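4.2 Official statements after the Sterkulham award

The tribunal sitting at Sterkulham gave its award in May. It placed the fishing grounds east of the Dahlgren Bank outside the waters that Mastura had claimed, and it left the question of the bank itself open. Mastura had taken no part in the hearings and said within hours that it would not be bound. What interests us in this section is the change in wording over the months that followed, when the same ministries that had called the award "null" began to speak of "talks between neighbours".

We collected 3598 public statements from the foreign ministry, the coastguard, the advisory council and the main party newspaper. After repeats and machine translations of the same text had been taken out, 3518 remained. Each was read by two coders and placed in one of three groups: refusal, conditional offer, or open offer. Statements that mentioned the dispute only in passing were kept but marked as minor.
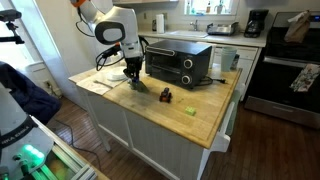
Figure 7. Robotic arm over a kitchen island with a toaster oven.

Refusal made up nearly all of the material in the first weeks. The words used were strong, and they came from the top of the ministry down. The first conditional offers came from the advisory council, whose members hold no executive post and can be disowned if a line goes down badly at home. This fits the pattern described by Zuvunov in earlier work on border talks, where softer language is first tried out by retired officials and only later taken up by ministers.

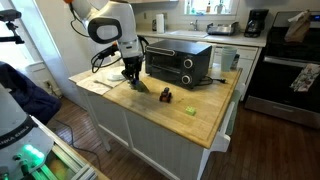

Photo: Aivar Kütt

The coastguard is a separate case. Its statements hardly changed in tone during the 19 months covered here, and patrols near the bank went on at the usual rate. A reader who followed only the coastguard bulletins would have seen no shift at all. We take this as a sign that the two messages were meant for different audiences -- the offers for foreign capitals, the bulletins for fishing towns along the coast, where the award had been very unpopular.

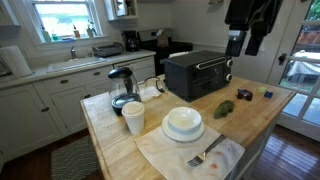
Conditional offers nearly always carried the same two conditions. The first was that the award should not be named in any joint text. The second was that outside powers should stay away from the table. Neither was new. Both can be found in Mastura's notes from before the case was filed, which suggests that the offers were a return to an older position and that the award itself had moved little in substance. It may still have moved the timing. Of the interviews we held with former negotiators, 7 dealt with this point, and most of those speakers thought talks would have started later without it.

Open offers were rare, and several were withdrawn or "clarified" by a spokesman the next morning. 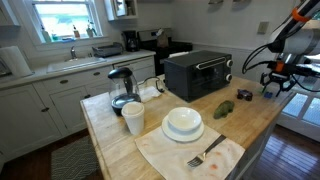
INTERNATIONAL RELATIONS

4.3 Limits of the material

Public statements are a poor guide to what was said in private. We had no access to cabinet papers, and the former negotiators spoke on the condition that their posts would not be given. Local radio is also missing from the collection, although it was an important source of news in the fishing towns. The coders agreed least often on the line between refusal and conditional offer, and those cases were settled by a third reader.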